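Visit report: Jirkus demonstration day, bimanual cells and simulation licenses
Posted 13/11/2021
Prepared by Qianru Jia for the equipment planning group

Purpose of visit

Tariq Tanoli and I attended the open day at Jirkus to collect figures for next year's equipment request. We currently have one single-arm cell and no simulation seats. The question we took with us was how much of the two-arm budget should go to hardware in the first year, and how much to software and setup hours.

Attendance was 89 according to the sign-in desk, mostly integrators and small labs. The morning was split between a talk on cell layout and an hour at the workstations. The afternoon was for quotes.

Workstation session

Jirkus runs its demonstrations in Akerora, a simulator it resells with its own robot models. Each station had a two-arm robot loaded in a furnished room, with a table of small objects within reach of the arms. The operator can switch between a view over the torso and a view at either gripper. Joint limits are enforced, and the collision margin can be set per link. 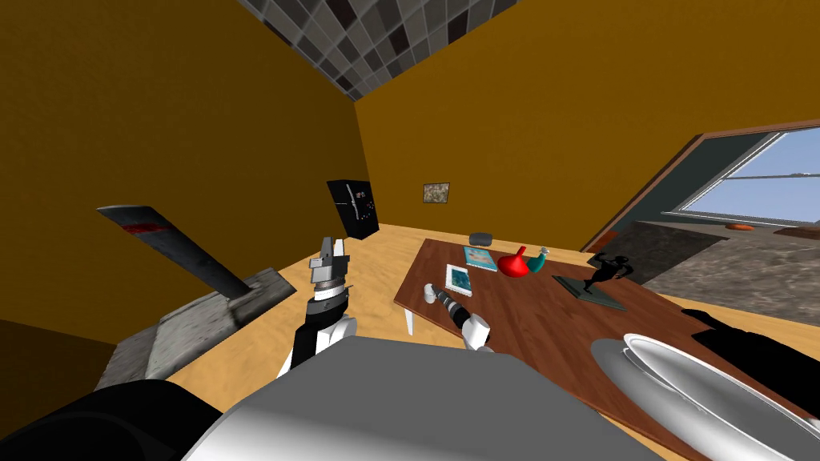 Torso view at the workstation. The right gripper is just over the tabletop near a small picture book; the left points up toward the back wall.

Tabletop reach was the item we cared about. Our own benches are deeper than the supplier's standard layout, and objects placed at the far edge may need the torso to move. The staff engineer agreed that a fixed torso would be marginal for us. A lift column is an option on the Irkex base and is priced separately. We asked for both configurations to be quoted.

Thin flat items are a second concern. A parallel gripper has trouble getting under a closed book on a hard surface, and our work includes folders and booklets. Jirkus suggested either a compliant fingertip or a slide-to-edge routine. The fingertips are a consumable and were missing from the first price sheet. They should be in our request as an annual line.

Quotes and lead times

Two packages were discussed.

Package A: two-arm Irkex base, parallel grippers on both arms, controller, no lift column. Delivery in 20 weeks from order. Site survey included.

Package B: the same with lift column and wrist cameras. Delivery in 29 weeks. Site survey included, floor anchoring not included.

Both come with one Akerora seat for the first year. Additional seats are charged per year and are node-locked. Floating licenses exist but start at a quantity we would not use. Training is sold by the hour; the supplier's planning figure for a two-person team is 320 hours to reach unsupervised operation, counting simulator time. Tariq considers this high for staff who already run the single-arm cell. I would keep it in the plan until we have our own number.

Power and network requirements are the same for A and B. We would need a second circuit in the bay in either case. The facilities estimate from July covers one circuit only and has to be reissued.

Wrist camera option

The wrist cameras account for most of the price difference after the lift column, so we spent the remaining station time on them. With the simulated camera at the gripper, both fingers stay in view along with the top of the gripper body, which takes up the full width at the bottom. That is usable for judging the opening between the fingers before a grasp. It is poor for orientation in the room: with nothing held, the view was mostly mosaic tile at a steep diagonal and a plain amber-brown surface, with part of a black box-like object at the right. An operator working from that view alone has no table to refer to, and any pose estimate that depends on background texture will have little to work with on the plain area. We would therefore budget for a fixed overhead camera as well, whichever package is chosen.
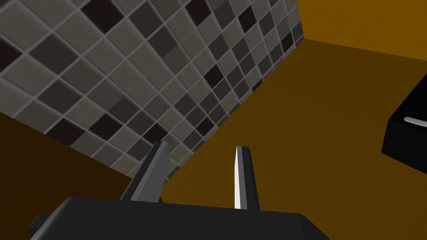 Camera mounts on the Irkex wrist are proprietary, and a third-party bracket voids the wrist warranty. Tan, the other supplier on our list, publishes its mount drawings and lets the customer fit any camera within the payload limit. We have no quote from Tan yet. When it arrives it should be compared with Package B on the same terms, with the cameras and the overhead unit shown as separate lines. For the comparison we will also want to see how the finger geometry affects visibility. On the simulated gripper the left finger is a wide wedge and the right one narrower and more upright from that viewpoint, so the two sides do not obstruct the picture equally. Tan should be asked for a rendered wrist view with its standard fingers.

Recommendation

Request two additional simulator seats now, from the current year's software line. Hold the hardware decision until the Tan quote is in. Carry Package B in the draft budget as the upper figure.

Open items

Revised facilities estimate, two circuits (Tariq)
Fingertip replacement interval and unit price from Jirkus (Qianru)
Written statement on wrist warranty and brackets (Qianru)
Bench depth measurements, bays 1 and 2 (Tariq)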